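Helpers wanted for our big packing and sorting month at Jenstead

6 min read

Hi, I'm Evelien Dekker, and I run the packing room at Jenstead, up the stairs over the old Paredes bakery. We put together kitchen and desk boxes for people moving into their first apartment. July is our busiest month by a mile, and I'm looking for 15 people to come and spend some of it with me!

Let me tell you how it goes, so you can decide if it sounds like fun or like a headache.

What we do

Every box that leaves us holds the boring stuff you forget to buy when you move. Foil, food wrap, sponges, dish towels, a pad of paper, pens, tape, a couple of wooden spoons. You don't think you need it until your first evening, when half a lasagna is sitting on the counter and there's no way to cover it. I moved four times before I was thirty and I made that mistake every single time.

This summer we have 600 boxes to fill. Last summer we did 400 and I thought that was a lot, so you can guess how I feel right now (excited, mostly, ask me again on the last Thursday).

What you'd be doing

You would be at a table with one or two other people, with supplies to sort and a list to follow. Some shifts are all sorting: things come in mixed together and we put like with like. Some shifts are all packing. I try to swap people between the two because six hours of only one of them makes anybody grumpy, me included.

Sorting goes like this. You take things out of the delivery carton and put them on the table. Check for crushed corners. A dented box of wrap is fine if the roll still turns and the cutting edge is safe, but if it's split along the side it goes to the back shelf and we use it ourselves. Anything made for food stays away from the cleaning things, always, even if it's sealed and even if you're in a hurry. Paper goes flat, on wood, never on the floor. We had a leak two winters ago and I lost 2,000 sheets in one night, and I'm still a little touchy about it.

Packing is heavier things first, then the flat things down the sides, then the soft things to fill the gaps. Long narrow boxes are the tricky ones. They want to go corner to corner and they never leave room for the spoons. Karlijn Martens has a way of standing them along the short wall that works beautifully, and she will show you if you're on her table.

Who I'm looking for

You don't need experience. I'd like people who can stand for a while (there are stools, take one), who can lift a carton of paper or are happy to say when they can't, and who don't mind doing the same small job over and over while talking. If you like a neat drawer you'll love it. If you're under 16, please bring a parent or some other grown-up who also wants to pack.

You do need to be able to read the lists, which are in English. The packages themselves come from all over and the printing on them can be in any language, so we go by the item and the size. If you aren't sure what something is, ask the person next to you or just shout for me.

Shifts

Mornings are 9 to noon and afternoons are 1 to 4. You can sign up for either or for both, and for as many days as you like, but please give me at least three shifts so I'm not explaining the tape gun fresh every morning. Thursday is delivery day, so that one is the most lifting and also the best lunch.

What you get

It's paid, by the hour, same rate for everybody, and I'll tell you the rate when you write so you can say no before you've bothered with the form. Lunch if you do a full day. Coffee and tea whenever. Bus fare if you're coming in from Prendach. And you can take home a starter box at the end of the month, packed by your own hands, so make it a good one.

Some of what you'd be handling
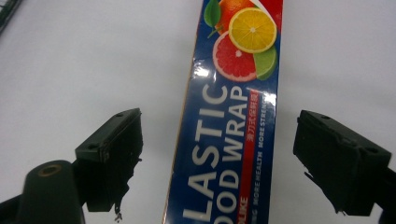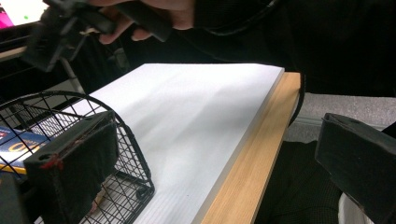
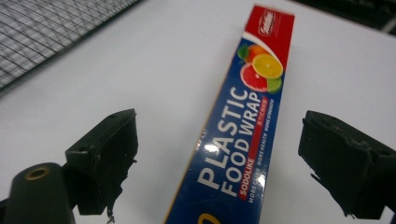 How to sign up

Write to me with your name, the days you can do, and whether you'd rather sort or pack (no promises, but I do look). Tell me about allergies too, for lunch and for the room, where we wear cotton gloves some days. If you have a bad back or bad knees, say so and I'll put you at the high table. It's the nicest spot anyway, right by the window.

You can also come by and look first. The room is open most afternoons, and if I'm out then Colm is usually in. Ring twice, the first ring never seems to reach the back.

A few questions I get a lot

Can I come with a friend? Yes please, and you can share a table.

Can I listen to music? We have a radio. We take turns choosing. One earbud is fine too, two is not, you have to hear the cart coming.

Is there parking? A little, behind the building. Leave the spot by the ramp for the delivery van.

What should I wear? Closed shoes and something you don't mind getting dusty. Cardboard dust gets everywhere, I find it in my hair at bedtime.

What if I sign up and can't make it? Just call me the evening before. Things happen, I only need to know how many sandwiches to make.

I hope to hear from you!

Evelien

Contact | © Jenstead | Back to top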